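Trasimley Village Hall Social Group
Minutes of the planning meeting, September 2019

Fitzgerald Whitfield in the chair. July's minutes agreed.

1. Summer fair
What a day! We took £678, up from £628 last year, and the cake table sold out before the band had even started. Big thanks to Norwood Bakery for the scones (more next year, please!). After costs, £200 goes to the new stage curtains.

2. Halloween party
Lots of lovely ideas. Apple bobbing is back, there'll be a lantern walk down to Medent Lane and back, and the under-fives get their own story corner. 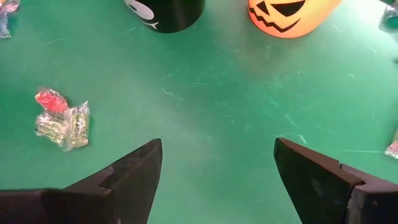
Party sweets and a black bucket with a cartoon face.

Fitzgerald will ask the school about borrowing benches. Doors open at 5.30.

3. Supper club
The Vương family have offered to cook again, and everyone was thrilled. Last time's noodle soup is still being talked about! Places limited to 16, names on the sheet in the porch.

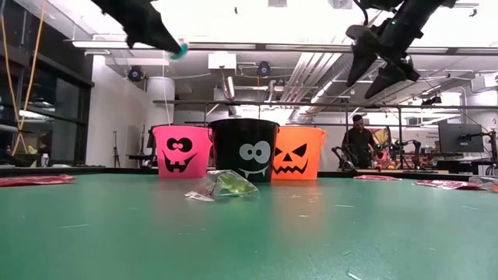
We talked about whether to have one long table or several small ones, and the long table won easily. Bring your own drinks, and a bowl if you have a nice big one.

4. Any other business
The piano has been tuned and sounds wonderful. The side gate still sticks; Fitzgerald to plane it.

Meeting closed at 8.50.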